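Gondside Play Store: Progress Report to Karppinen

4 November 2020
By Kerubo Urio

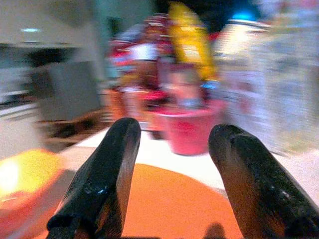
Sorting and storage

The first half of the grant has gone on the sorting room. We have the white table in use, and brightly coloured items are now grouped on it before they go back on the shelves. A pink-red bucket takes the small pieces that used to end up at the bottom of the big boxes. Akinyi Athumani has written a one-page guide to what goes where, and it is taped inside the cupboard door.

Sets that come back with parts missing are put to one side for a fortnight. After that they are split up and used as spares.

Loans

We lent 1520 items between the start of the project and the end of September. There are 64 families on the register, against a target of 55. Most live in Gondside, with a few coming over from Randville – the bus times make the afternoon session hard for them, so we would like to try a morning one.

Spending

The award was 4000 pounds. Shelving cost more than we quoted and the labels cost less. Živko Lazarević has the receipts and will send copies with the final report.

Still to do

The catalogue is behind. Obadia Mutiso has entered the puzzles and the board games, but the pretend food and the building sets are still on paper. We also need a second set of lidded boxes before the outdoor toys come in for the winter.

Recent reports
Gondside Play Store: start-up report
Randville outreach sessions
Hivaslow toy repair bench: first quarter
Notes for grant holders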